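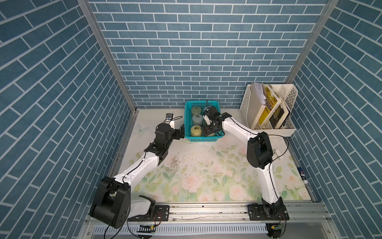

Hutwood Shared Workshop
Minutes of the Members' Meeting, 26 April 2023

Present: Hubert Moser (chair), Wiroj Suksawat (minutes), Pongsak Meesuk, Charoen Thepsuriya
Apologies: Thanakorn Yimyam

1. Previous minutes
Accepted with one correction. The February minutes had the glue order under Werkitz. It was placed with Chantharasri.

2. Lining and mat
Pongsak reported on the blue brick wallpaper. He used less than he had allowed for and the leftover roll is on the top shelf in the store. Hubert asked if plain grey would be easier on the eyes over a long afternoon. Charoen prefers the brick. No change for now.

The rose-print mat was discussed. Charoen said the pattern is pale enough that small grey and white bits are hard to pick out against it, and that people are leaving them behind. Wiroj has priced a plain dark mat at $25. Agreed to buy one and try it for a month. The floral mat is to be kept, rolled and not folded.

3. Crumbs and sweepings
Debris on the mat is to be swept up at the end of each session. Brush towards the middle, then into the pan. Do not brush it forward to the rail, as it ends up in the slotted cable duct and the lid has to come off. Pongsak spent most of a morning on this in February.

The hand brush is missing again. Hubert will buy two.

4. Basket and containers
Containers go back in the basket before the lights are turned off. Charoen asked for a second basket so that clean and used containers can be kept apart. Agreed in principle. Wiroj to find out what Trurkero charges for delivery.

5. Money
Balance is $200 after the rent. Spending limit without a vote stays at $100.

6. Other business
The side door sticks in wet weather. Hubert has written to the landlord twice.
Key number 7 has not been returned. Thanakorn to be asked.

Actions
Wiroj: dark mat, delivery price for basket
Hubert: two brushes, landlord
Pongsak: label the wallpaper roll

Meeting closed at 8:40 pm. Next meeting to be set by email.

Comments (3)

Thanakorn Yimyam
Sorry I missed it. I have key 7, it's on my ring. Will drop it off on the weekend.

Charoen Thepsuriya
Could item 4 say the second basket should be the same size? A bigger one won't fit on the shelf.

Wiroj Suksawat
Noted, I'll ask for the same size. Leaving the minutes as they are until the next meeting.

Last updated by W. Suksawat, Friday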